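Bowls, not boxes. If you take one tip away from my kitchen this month, take that one!

I spent years buying lidded boxes for the small stuff (blocks, clothespins, twist ties, the rubber bands that come around the asparagus) and every one of them ended up with the lid off and something unrelated on top. Then my neighbor Lena Ostrowski gave me a stack of wide, shallow bowls she was clearing out, and I put them on the table because I had nowhere else to put them. By dinnertime the kids had filled three.

A shallow bowl works because you can see right to the bottom of it. A small person can get a whole hand in, and so can I, without tipping everything out. Deep mixing bowls are no good for this, I've tried, they turn into wells and the thing you want is always underneath.

**Give each bowl its own rim color.** We have red and blue, and a chipped green one that lives by the back door for keys. The inside can be any pale color you like, and pale is better, small things show up so well against it. The rim is what you go by when you're yelling instructions from the stove ("blue one, please, the BLUE one").

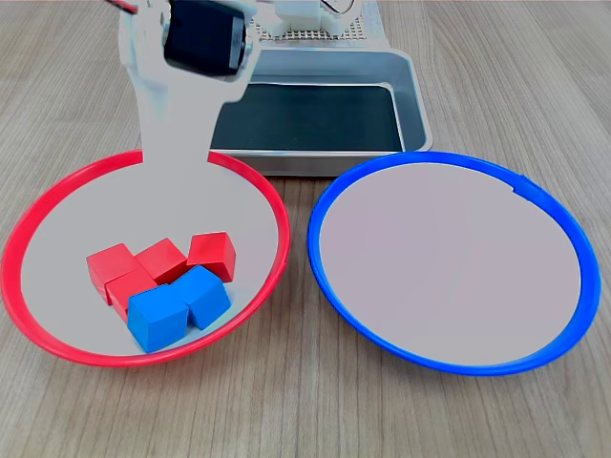

*Photo: Ea Þrastardóttir*

Start with one kind of thing. Wooden cubes are great for this, and a handful is plenty. I used to dump out the entire bag, which according to the label held 100, and then wonder why everyone wandered off to look for a snack. Now six or so go in the red bowl, mixed colors, and the blue bowl sits next to it with nothing in it. Reds stay, blues move over. My youngest will do it four or five times in a row while the pasta boils, and then I use the same trick for the real jobs: buttons, dried beans that got mixed up, the screws from the junk drawer.

A few more things I've picked up along the way:

- Put the bowls close together, with just a finger or two of table between them. Any farther and half of it lands on the floor.
- Wipe painted blocks with a damp cloth and dry them right away. Don't soak them! I did that once in December and had fuzzy corners by New Year's.
- If a bowl slides around, lay a damp dishcloth under it. Take the cloth up afterward or you'll get a pale ring on bare wood (ask me about our table).
- One bowl should always be empty at bedtime. That's the one for whatever turns up under the couch.

I've had nearly 2,000 notes about storage since I started this page, and the question I get most is where to keep the bowls themselves. Mine nest on the shelf over the bread box, red on the bottom, then blue. The green one never makes it back there and I've given up asking.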